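Fugenbürste Hebden 16 von Cemberg im Test

Ich habe die Fugenbürste Hebden 16 im Mai gekauft und seitdem jede Woche benutzt. Vorher hatte ich eine alte Zahnbürste genommen, wie wahrscheinlich viele Leute. Der Preis bei Finda war 12 Euro, Versand inklusive. Die Artikelnummer ist 3431, man muss aufpassen, denn es gibt auch eine weichere Variante für Naturstein.

In meiner Wohnung sind viele Flächen gefliest, und die Fugen sind schmal und hell. Bei hellen Fugen sieht man jeden Rest von Seife und Fett.
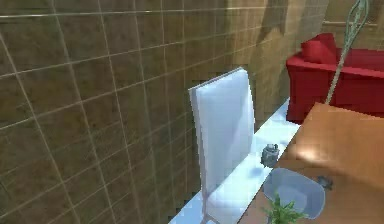 Griff und Borsten

Der Griff ist 16 cm lang und hat eine leichte Biegung. Für meine Hand ist das angenehm, mein Mann findet ihn zu kurz. Die Borsten stehen in der Form von einem V und sind ziemlich hart. Am Anfang hatte ich Angst, dass sie die Fugenmasse herauskratzen, darum habe ich zuerst hinter der Waschmaschine probiert. Es ist kein Schaden entstanden. Nach vier Wochen sind die äußeren Borsten ein wenig gebogen, die mittleren noch gerade.

Reinigung mit Natron

Ich mische Natron mit wenig Wasser zu einer Paste, lasse sie eine Viertelstunde auf der Fuge und bürste dann in kurzen Strichen. Mit dem Reiniger von Orkell geht es schneller, aber der Geruch bleibt bis zum Abend. Poppy Wragg hat in ihrer Bewertung bei Finda geschrieben, dass die Bürste auch für den Küchentisch gut ist. Das kann ich nicht empfehlen! Auf Holz sind die Borsten zu hart, man bekommt feine Kratzer. Für Holz nehme ich weiter ein feuchtes Tuch.

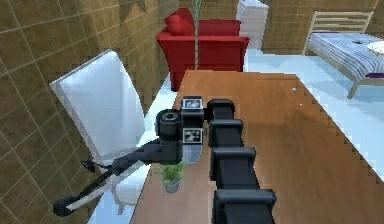 Kann man den Bürstenkopf einzeln nachkaufen?

Cemberg verkauft die Köpfe im Doppelpack, sie werden nur aufgesteckt. In meinem Baumarkt habe ich sie leider nicht gefunden, ich musste wieder online bestellen.

Was mir nicht gefällt

Die Öse zum Aufhängen ist zu klein für einen normalen Haken. Außerdem sammelt sich Wasser im Griff, man muss die Bürste mit dem Kopf nach oben trocknen lassen. In der Anleitung steht davon kein Wort.

Ich gebe vier von fünf Sternen.

Poppy Sowerby, 20. Juni 2024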